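Wire Racks and the Small Counter

Where the plates go after washing has more effect on a small kitchen than most of the equipment in it

May 27, 2021

A dish rack occupies more counter, for more hours of the day, than any appliance except the kettle. Most are bought in a few minutes. The buyer checks the price, checks that it will fit beside the sink, and carries it home. Over the following years it holds several thousand plates, collects scale, drops rust on the counter and gets in the way of the cutting board.

This article deals with the compact wire rack, meaning a single-tier basket of coated or plated wire with slots for plates and open floor for everything else. Two-tier racks, over-sink racks and in-cabinet drainers have different problems and are left out.

Slot pitch

Slot pitch is the distance from the center of one divider to the center of the next. It decides which plates will stand up and at what angle. A narrow pitch grips flat dinner plates well and rejects anything with a deep rim. A wide pitch accepts pasta plates and shallow bowls but lets a thin plate lean until it touches its neighbor.

Contact between plates is the main cause of slow drying. Where two glazed surfaces touch, a film of water is held between them and air cannot reach it. A plate standing alone in a slot drains from its whole face and collects water only at the lowest point of the rim.

Lean matters too. A plate that stands close to vertical drains fastest but is easily knocked. One that leans well back is stable, and it shades the slot behind it. Most households solve this by using every second slot, and the maker's stated plate capacity should be read with that in mind. The Clevham single-tier rack is listed at 14 plates. With ordinary stoneware, loaded so that no two plates touch, it takes 7.

Wire and coating

Three finishes are common. Chrome plating over mild steel is cheap and bright, and it fails first at the welds, where the plating is thinnest. Powder or vinyl coating, usually black or white, is kinder to glaze and quieter in use. It fails at the tips of the dividers and on the underside of the feet, wherever it is rubbed. Stainless wire does not need a coating, costs more, and leaves gray marks on pale glazes if plates are dragged along it.

Dark coatings hide tea stains and show limescale. White coatings do the opposite. In a hard-water area the dark rack needs a vinegar wash more often to look presentable, although its performance is the same.

Check the feet before anything else. Cut wire ends capped with a push-on boot will hold water inside the boot, and the steel rusts there out of sight. The first sign is a brown ring on the counter. A foot formed from a closed loop of wire has no cut end and will outlast the boots several times over. The Helex rack has loop feet at the front and booted feet at the back, a strange economy.

Cups and odd pieces

The weak point of most wire racks is cups. Plate slots are too narrow for them, and the remaining floor is flat. A cup set upside down on flat wire traps a pocket of damp air under it and dries slowly on the inside, particularly if the foot ring on the outside also holds a pool of water.

Two measures help. The first is to place cups along the outer edge of the basket, with the handle against the wire wall, so that the cup tilts slightly and air can get in under the rim. The second is to keep cups in the back corners. Plates go in and out more often than cups in most kitchens, and a cup at the front is in the path of every plate.

Small items belong behind the cups or in a separate caddy. Egg cups, lids, measuring spoons and the parts of a garlic press will fall through a floor with wide gaps. A square of plastic mesh cut to fit the floor of the rack stops this and can be washed with everything else.

Bowls and where they wait

Bowls are the other awkward shape. A bowl with side handles will not stand in a plate slot at all, because the handles meet the dividers before the rim reaches the floor. Turned over on the rack, it takes the room of four or five plates. In a compact rack that is most of the usable area.

The practical answer is to dry a handled bowl by hand, or to put it on an absorbent mat outside the rack. A cloth placemat will serve for one bowl if it is washed often. A vinyl or laminated placemat will not absorb anything, and is better kept for the bowl once it is dry. Handled bowls are generally serving pieces in any case, and they can wait at the place where they will next be used.

Materials matter here. A plain ceramic bowl can be left upside down without harm. Bowls with silicone rings, bonded bases or inserts of a second material should be left right side up after toweling, so that water does not sit in the joint.

Drip trays

A wire rack needs something under it. A fitted tray with a spout is the usual supply. The spout should be at least as low as the lowest point of the tray floor; in many cheaper trays it is not, and a shallow layer of water stays behind after every load. A level and a cup of water will show this in the store, if the staff do not mind.

The Msimang tray has a slope of 4 millimeters from back to front. That was enough to clear it on a level counter. On a counter that fell slightly toward the wall, water collected at the back and had to be wiped out. Shims cut from a cork coaster corrected it.

A folded towel is a workable substitute if it is changed daily. Left longer, it becomes a damp pad under a warm load of dishes and will smell by the third day.

Loading order

For a compact rack on a small counter, the order below gives the best drying with the least handling.

Wash glasses and cups first. Put them in the back corners, handles to the wire.

Wash plates next, largest first. Stand the largest at the back of the slots and work forward, leaving an empty slot between each.

Small bowls without handles go at the front, tilted against the last plate, open side toward the sink.

Cutlery goes in the caddy, handles down for forks and spoons, handles up for knives.

Pans and handled bowls are dried by hand and put away at once.

Unload in the opposite direction, from the front. Anything still damp on the rim gets one pass of a cloth.

The table as overflow

In a one-room home the counter and the table are often the same surface, and the rack has to share it with place settings and whatever else has been put down. The rack is best kept to one side with its long wall parallel to the edge of the table. The center is left for eating. Soft goods such as cushions, pillows and folded cloth should be kept at the far side from the rack, since drips travel farther than expected when a plate is lifted out and carried across.

A rack that holds one plate and one cup does not need to be on the table. It is there from habit. Households of one or two people may do better with a folding rack that hangs on a hook between meals. The Ziltulora folding rack closes to 17 millimeters and has locking legs, which are stiff when new. It holds fewer plates than a fixed rack of the same footprint, as the hinge takes up two of the slots.

Wood-grain surfaces need some care. Real timber will mark under a tray that is never lifted. Printed and laminated tops resist the water but swell at the seams and edges if it gets into the core. In both cases the rack should be lifted once a day and the surface under it wiped dry.

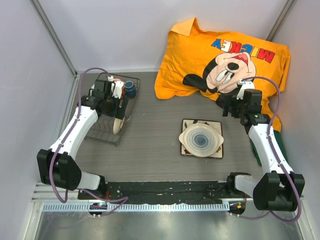 Cleaning and replacement

A coated rack should be washed in hot soapy water once a week, with a bottle brush for the junctions between dividers and floor. Scale comes off in a bath of one part white vinegar to two parts water. Do not leave plated racks in it overnight. Chlorine bleach should be kept away from stainless wire.

Small breaks in a coating can be sealed with appliance touch-up paint on the feet and the outside of the frame. Paint should not be used where it will touch plates. Once the dividers themselves show bare, rusting steel, the rack has reached the end of its use, and the stains it leaves on unglazed foot rings are hard to remove.

Replacement racks should be chosen with one of the household's own plates in hand. Stand it in a middle slot and in an end slot, as the end slots on many racks are narrower. Push it lightly from the side. It should rock and settle back without climbing the divider. Repeat with the deepest plate in regular use, and measure the tallest cup against the side wall before paying.

A longer comparison of drip trays, including molded silicone types, will run in September.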